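October
By Edileuza Brito

Moving to a smaller bedroom

I gave up the big bedroom this month. My niece needed somewhere to stay while she finishes school, and she has a desk, a bike and 17 boxes of books. I have a bed and a dresser. It made sense to swap.

The small room faces the street. The bus goes by at 5:40 in the morning and the window hums when it does. I tried foam tape from Tapia, the hardware store near the post office, and it helped with the draft but did nothing for the hum. I am used to it now.

The dresser was the real problem. It is an old Burko that belonged to my aunt, 83 centimeters wide, and the gap beside the door is 80. I measured it again hoping for a different answer. In the end I sold it to a neighbor and bought a narrow one with six drawers. They are shallow, so sweaters have to be rolled. I don't like rolled sweaters, but they fit.

Losing the closet meant going through everything. I kept one winter coat and gave away two. I found the charger for a phone I no longer own, my old Fama pay stubs, and a birthday card I had signed and never mailed -- that one went out nine years late. She called me when it came and we talked for an hour.

The paint was already on the walls, a sort of weak yellow. I meant to cover it before I moved in and then ran out of weekend. Maybe in spring. The ceiling needs it more.

What I miss is the afternoon light. The old room got it until dinner and I used to read there after work. Now I read in the kitchen, where the chair is worse and the coffee is closer. My niece says I can come in and sit whenever I want, but she studies with music on.

Next is the hall closet, which still has her boxes in it.

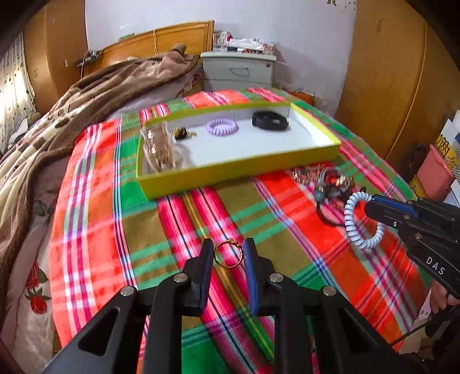 Small gold ring between the gripper's jaws, and a blue spiral hair tie on the plaid blanket.

9 comments
17 shares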